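Section 6. When the Horizon Lies: Recovering from a Tilt Fault

If you are reading this section, your wrist or head view has gone crooked and the arm has stopped with code 238. Congratulations on stopping. Older releases of Skillport did not bother, and carried on working as if the floor really did go uphill.

Code 238 means the simulator and the controller disagree about which way is down. The controller is usually the one that's wrong, and it will be very confident about it.

CAUTION: Do not press Resume to see if it clears. Resume replays the last 18 motion commands using the bad orientation. In simulation this costs you a table. If the session is mirrored to a physical arm, it costs you more than that. Turn mirroring off before step 1.

6.1 Stop and look

1. Press Hold. The status light in the Skillport panel should go amber. If it stays green, press Hold again, with feeling.

2. Open the gripper view. Check that the fingers are open with nothing between them before you go further. Use the window and the floor planks to judge how far off level you are. 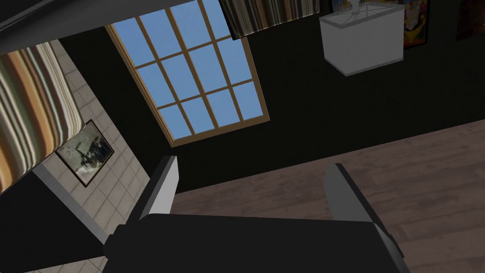
3. If there is something in the gripper, go to 6.4 and release it first. A reset with a held object launches the object. We have a folder of these at the Punville office and do not need more.

6.2 Reset the orientation

4. Switch to the head view. Both arms need to be in sight. If one is missing, raise the head until it turns up.

5. Find the arm nearest the furniture. At the Chávez apartment layout that usually means the right one, with its fingertips at the near end of the white table and the tablet close by. The left arm is generally up in the air over the floor, where it can't hurt anybody's feelings. 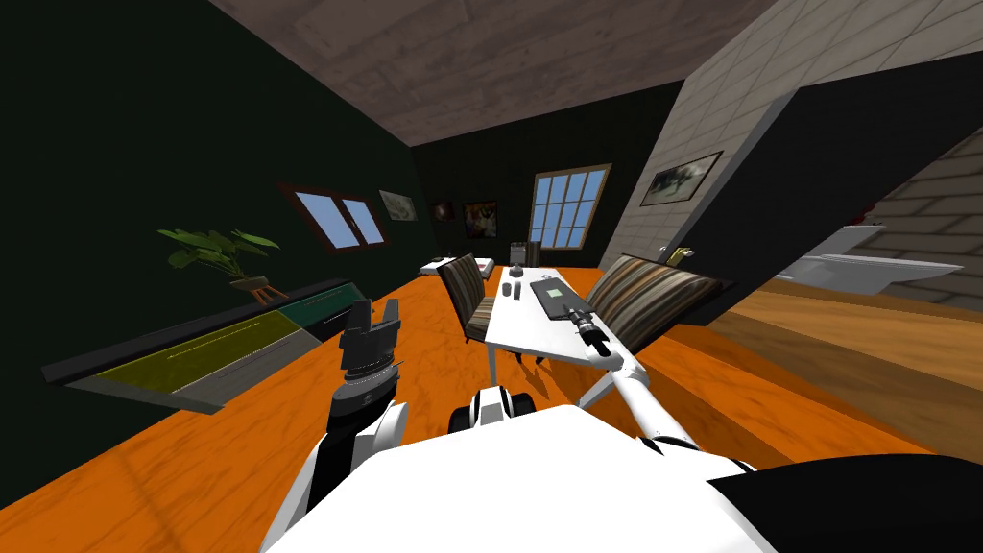

Back the arm at the table away first, at jog speed, along its own axis. Don't use room axes, which are exactly the thing that is broken. "Up" on the jog pad may well mean "into the tablet."

6. With both arms clear, open Frames and choose Relearn Gravity. This takes 49 seconds. The progress bar will reach the end well before that and sit there looking finished. Wait for the chime.

7. Check both views again. Walls should be upright. If the room still leans, repeat step 6 once.

Note: Once. A third attempt fills the log and fixes nothing.

6.3 If the fault comes back

A tilt fault that returns inside the same session is almost always a stale base file. Close the session, delete the file ending in 555, and reload the layout. Wasier support will ask whether you did this, and they can tell.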